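Learning to bake bread in a small flat

When I moved to Nonddale I could not find the dark rye bread from my childhood, so in December I decided to bake it myself. My first loaf was heavy like a stone and we ate it only with soup.
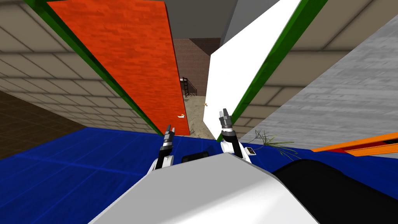
The second one was better, but I was impatient with the starter. It needs flour, water and some days of peace – mine was ready on a Wednesday, when I had almost lost hope.
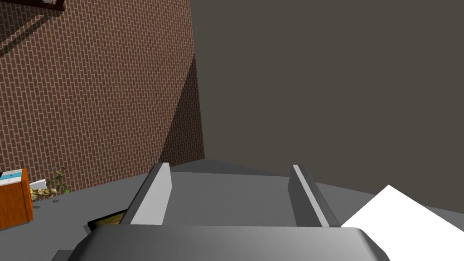 Which flour do I use?
Wholegrain rye from Spanos, the small mill shop near the station. The white flour from there is also good for rolls.

I bake the loaf with the lid on for 30 minutes, then 15 more without it. After this I leave it in a cloth until the next morning, and this waiting is for me the hardest part.

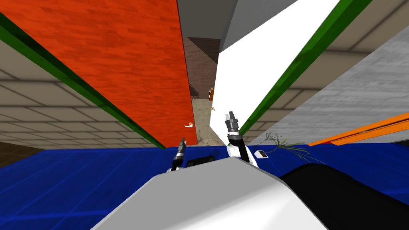

Can the starter live in the fridge?
It can stay there for a week between bakings, if you feed it before and after. Next I want to try caraway seeds.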